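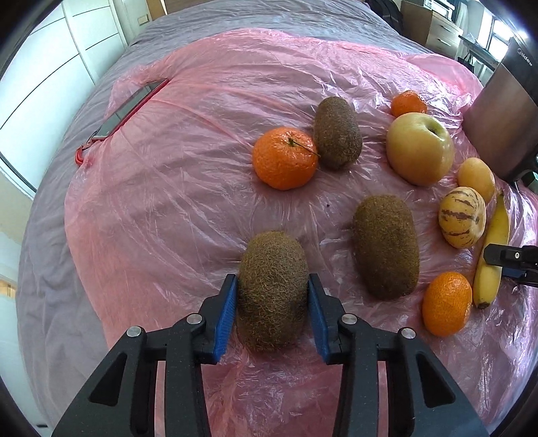
Eduardo Patrício
12 May 2025

1/ Since February I am responsible for the collection rules at Zesevura. We record household tasks with hand-held grippers, in real homes in Dunbar. Many people asked me for the rules, so I put the main ones in this thread. It is a bit long, sorry.

2/ First rule: the host decides what is in view. Before we start, we walk through the room together with the host. Letters, medicine, family photos and open screens go in a drawer or in another room. The host puts them away, and we don't touch them.

3/ We had a long discussion about phones. My colleagues wanted to forbid them completely. I was against it, because a phone lying on a bed or a table is a normal thing, and a robot will meet it every day. The rule we wrote: a phone may be among the objects if the host agrees, the screen stays dark, and notifications are off.

4/ Fruit. Please use real fruit when you can. Plastic fruit has the wrong weight and the wrong friction, and a kiwi with its hairs is a very different thing for a finger pad than a smooth apple. In my opinion the kiwi should be obligatory.

5/ But real fruit gets soft. We allow 22 grasps for one piece and then it is retired. In version one of the rules we had no limit, and in the later recordings the jaws closed more and more on the same poor banana. Those numbers teach a policy something false about bananas.

6/ A protective sheet goes under all food, also on a bed. Do not make it flat like a hotel bed! Folds and reflections are welcome. We check only that the sheet cannot slip when somebody pulls an object over it.

7/ Kettles and other electric things: unplugged, and without water, always. The cord is part of the object, so don't hide it and don't tape it. If the cord can catch the tool, you move the kettle, and you start the episode again from the beginning.

8/ Start position. Fingers open wide, all task objects in view, hold still for one breath, then go. Tools are held low and pointed to the work. A kettle standing on the sheet with the fruit tray next to it and the phone on the other side is a good layout, everything has its own place and the hand can come in between. 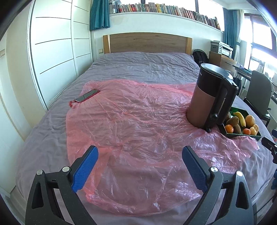
9/ Speed. A new operator is almost always too fast. I say to them: move like you carry a full cup. When two tools work together, one waits while the other closes. We did not find a better wording for this until now, suggestions are very welcome.

10/ Failures stay in the data. If a tangerine rolls away, you go after it and pick it up, and you mark the episode "recovered". Please don't delete it. From the last 400 episodes, 301 were clean at the first try, and I am more interested in the other ones.

11/ Breaks: after each 6 episodes you put the tools down. The wrist gets tired before you notice. It is in the rules as a "must", because when it was a "should", everybody skipped it (me too).

12/ Upload to Grondodeck only after the host has seen the recordings. They can remove any episode and they don't need to give a reason. We tell them this before the first recording and again at the end.

13/ Somebody asked if we follow the Foltport checklist. Partly. Their chapter about consent is very good and we took it almost complete. Their chapter about objects was written for a laboratory table, and for a bedroom it did not help us much.

14/ Still open: pets. At the moment the door is closed during recording, but one host has a cat who can open doors. If your group has a written rule for this, please send it to me.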